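Burger assembly arm at work – what happens to the line people?
Asked by Yến Ung, 12/29/21
Tags: workplace, automation, food prep, shift work

I'm a shift lead in a prep kitchen that supplies sandwiches and burgers to offices. Management is bringing in an arm from Desum to build the burgers. There are 11 of us on the line now and we were told "no changes to headcount", but not much beyond that. The bench is laid out with the buns in a clear container next to a tray, which is how we do it by hand.
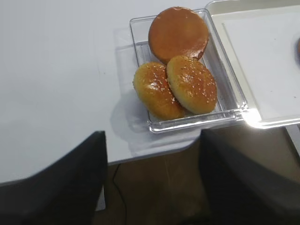

Bun container, seeded and plain

The people on my shift keep asking me what their jobs will be and I don't have an answer. Has anyone been through this? What should I be asking for before it starts in January?

2 answers

Charalambos Stefanou
Accepted answer

We went through it at Zemamico, with a different vendor. Headcount stayed the same for us but the work changed a lot. Before the arm, six people built and two filled containers. After, it was nearly the other way around. The arm wants every ingredient in its place, so somebody has to set out the station and keep it that way.
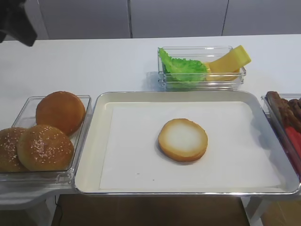

Filling and resetting is harder on the back than building, and more boring. People who used to talk across the table ended up working alone. We fixed part of that by rotating every hour, which we should have done from the start.

Things I would get in writing:

Who is allowed to stop the arm. It should be anyone on the line, with no need to find a supervisor first.

Who gets trained to clear a fault. We had one trained person per shift and when she was out sick we lost 31 minutes waiting for a call back.

Whether pay goes up for the trained people. Ours did not at first. It took a few months and two people left over it.

What counts as output. Our old target was 129 an hour for the table. They kept that number on the board after the change and blamed the crew when the arm was slow.

Also ask for a slow first week. The bun step gave us the most trouble. 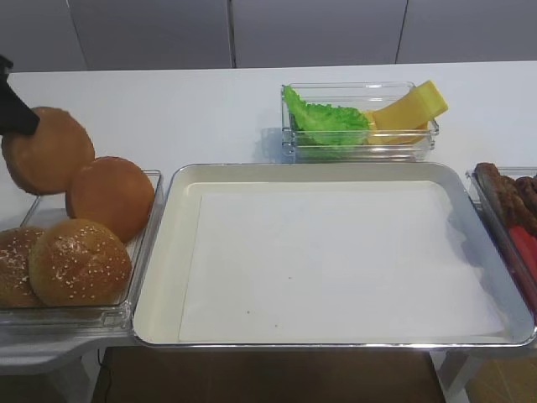 Somebody stood there most of the first two weeks watching for misses, and that job was never on the schedule. Put it on the schedule – otherwise it comes out of breaks.

Comment from Yến Ung: Thank you, this helps. The stop question had not come up at all. I will take the list to our manager.

Jarrah Nepia

Depends on your contract. Where I work they said no layoffs too and then just didn't replace people who quit. Get an end date on the promise. I don't know anything about the Desum ones.

Comment from Quang La: Same at our place. Ask about temp hours as well, those went first.

Was this page helpful? 197 people found this helpful.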